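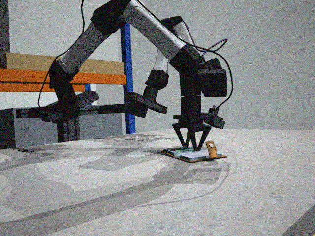 Jolien Visser
Learning and Access Officer, Flundside Museums Service

Report on the visit to the Tamau Salt Works open day, February

Two members of the service attended the open day at the Tamau Salt Works at the invitation of its site manager, Hryhorii Maksymiv. The purpose of the visit was to see how a working site receives the public, and to consider which of its methods might be adopted at the Flundside boiling house when it reopens.

The works occupies low ground beside the estuary and still makes salt by heating brine in open pans. Visitors were admitted from ten in the morning in groups of 25, each group led by a member of the production staff. The tour lasted 52 minutes and took in the brine store, the pan house, the drying room and the packing room. Mr Maksymiv stated that 2,035 people had visited during the previous season, most of them from within the county.

The pan house was the strongest part of the tour. The guide allowed visitors to stand quietly while the salt was raked to the side, and spoke only when the raking had stopped. Steam made it hard to see the far wall, and several older visitors asked for somewhere to sit. Benches had been placed in the drying room, one stage too late.

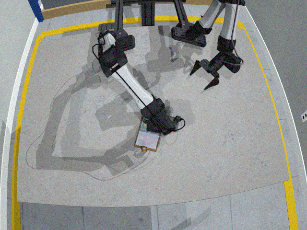
Visitor routes at Flundside remain unsettled, and the Tamau arrangements deserve attention on this point. At present our draft plan relies on rope barriers, which are awkward for wheelchair users and must be moved whenever a delivery arrives. Tamau uses painted lines, now badly worn beside the pans. Bright yellow tape, laid in strips along the sides of an area as it is on the grey speckled mat, would serve us better and could be renewed in an afternoon. The service would need to test it on the brick floor of the boiling house, where the surface is uneven.

The packing room sells direct to the public. Coarse salt is offered in bags of 200 grams, under the Grurnico name, and a smoked salt is made for the Hijazi bakery in the town. The shop was busy throughout — the queue reached the yard shortly before noon — and

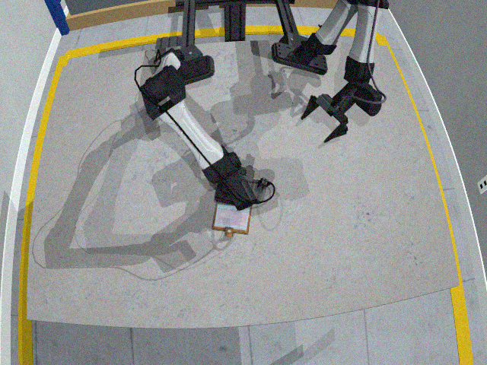
it is understood that these sales meet a good part of the cost of opening the site. Flundside has no product of its own. A small supply of Tamau salt for our shop was discussed, and Mr Maksymiv has agreed to send a price list.

Printed material was modest. A single folded sheet gave a plan of the works and a short history of the brine wells, in large type. Children received a separate sheet with a crystal to draw.

It is recommended that seating be provided before the boiling room, that groups be kept to the size used at Tamau, and that guides be drawn where possible from people who have worked the pans. A return visit by the Tamau staff has been proposed for the autumn.

Recent reports
Flundside boiling house: roof repairs, second stage
Large-type labels in the Maritime Gallery
School visits: notes from the winter term
Brine wells of the lower estuary — a reading list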